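Sorting bench notebook, July

Back on the bench after the week at Altıntaş, so I'm writing this up before it all leaks out of my head. Sreekumar has moved the start of the arm session to 9 and I love it, because the mixed returns get tipped out the night before and I can walk in with my coffee and go straight to the mat!

Quick recap for anyone from the Skorkley side reading along. We used to sort the small stuff by hand, dark spiky pieces one way, white ones the other, 3000 pieces to a lot. My thumbs remember it well. Now the arms do the picking and what's left for us is setting out, watching, and deciding what counts as a bad grab (more arguing in that last one than you'd think).

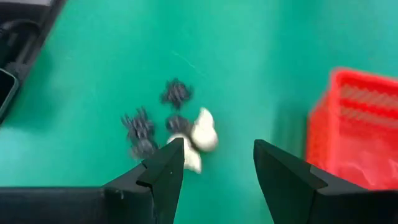 Sibel Şimşekoğlu still wants a hand-sorted lot every so often so we don't lose the knack, and I've come round to her view. When I went back to tweezers for lot 593 I was embarrassingly slow. Also my back hurt, which it hasn't since spring, so there's one thing to put on the plus side in the Drerlow write-up.

What I miss is the talking. Two people sorting by hand will chat all morning. Two people watching arms tend to stare at the arms. Sreekumar says give it time, he felt the same at Petlow and after a while they all started gossiping again.

Setup as I left it: green mat, red tray in the middle, blue bin top right, yellow basket lower left. Pieces go down in loose little clusters with the white ones mixed in, spread over the mat and not heaped. Please leave it like that until I've had a go at it, I want to compare with the older layout.
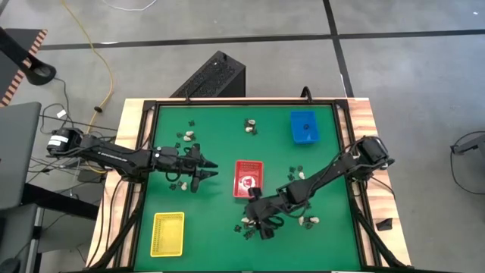 To do

Ask Sibel who signs off a lot when the arms did the sorting. Right now it's my initials, and I'm a bit uneasy putting them on pieces I never touched.

Swap the afternoon rota so whoever watches before lunch gets packing after. Four hours of watching is too much, I was cross-eyed by 11.

Write up the bad grab rules on one page. Sreekumar has half of it on a sticky note somewhere.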